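# Chapter 9: Writing Systems and How They Are Learned

Speech comes to nearly all children without lessons. Writing does not. A child who grows up among people who talk will learn to talk, but a child who grows up among books will usually still need to be shown how marks on a page stand for the sounds and words of a language. This chapter deals with that link: what written marks stand for, how different systems divide up the work, and what a learner has to know before the marks make sense.

## 9.1 What a mark can stand for

Linguists sort writing systems by the size of the unit that one sign represents. Three groups will matter most in this chapter.

- **Alphabets.** One sign stands, more or less, for one consonant or one vowel. English, Spanish, and Vietnamese are written this way.
- **Syllabaries.** One sign stands for a whole syllable. Japanese kana and the Cherokee script are the usual cases.
- **Logographic systems.** One sign stands for a word or a meaningful part of a word. Chinese characters belong here, although many of them also contain a hint about sound.

The size of the unit affects how many signs a reader must learn. English gets by with 26 letters. A syllabary usually needs several dozen signs. A reader of Chinese needs well over 1000 characters to get through an ordinary newspaper. A small set is quicker to memorize, but it asks the learner to do something hard, which is to hear a spoken word as a string of separate sounds. Many four-year-olds can clap the syllables in *banana*. Far fewer can say what is left of *cat* when the first sound is taken away.

**Key term — grapheme:** the smallest unit of a writing system that can change one written word into another. In English a grapheme may be one letter (*b* in *bat*) or several letters working together (*sh* in *ship*).

## 9.2 Letters as objects

Before letters are signs, they are shapes, and young children often meet them first on toys, cereal boxes, and street signs.
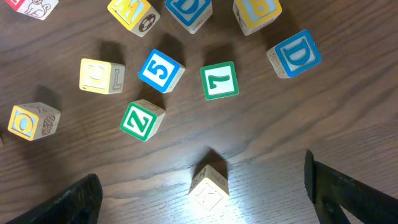 Small wooden blocks on a brown wood-grain tabletop.

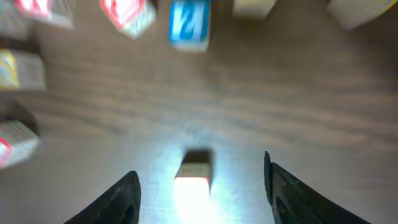
A toy can be turned any way up and is still the same toy. A cup is a cup whether its handle points left or right. Letters break this rule. Turn a lowercase *b* around and it becomes *d*; turn it upside down and it becomes *p* or *q*, depending on how it is turned. Reversed letters in the work of beginning writers are therefore common, and on their own they are not a sign of a reading problem. Most children stop making them after a year or two of practice.

Letter names cause a second difficulty. The name of *B* starts with the sound the letter makes, but the name of *F* ends with it, and the name of *W* does not contain it at all. Children who have learned the names first sometimes spell by them, writing *NHR* for *nature* or *R* for *are*. Section 9.4 returns to these spellings and what they show.

## 9.3 Marks above and below

Some alphabets add small marks to their letters. Vietnamese uses one set to show vowel quality and another to show tone, and it treats Đ as a separate letter from D. The word *Đào* (peach) has a bar through its first letter and a falling tone mark over the *a*. Take away the bar and the tone mark and the reader must guess the word from what is around it.

English has very few marks of this kind and handles the same problem by combining letters. The *e* at the end of *note* has no sound of its own, but it separates the word from *not*.

**Before you read on**

1. Say the made-up word *zistulley* aloud, then write down how many syllables you used. Compare with a classmate. Did you both stress the same one?
2. Find five English words in which two letters stand for one sound.
3. Look at the list of place names on page 116. Mark the ones you could not pronounce from the spelling alone, and keep your list — you will need it for the exercise at the end of Section 9.5.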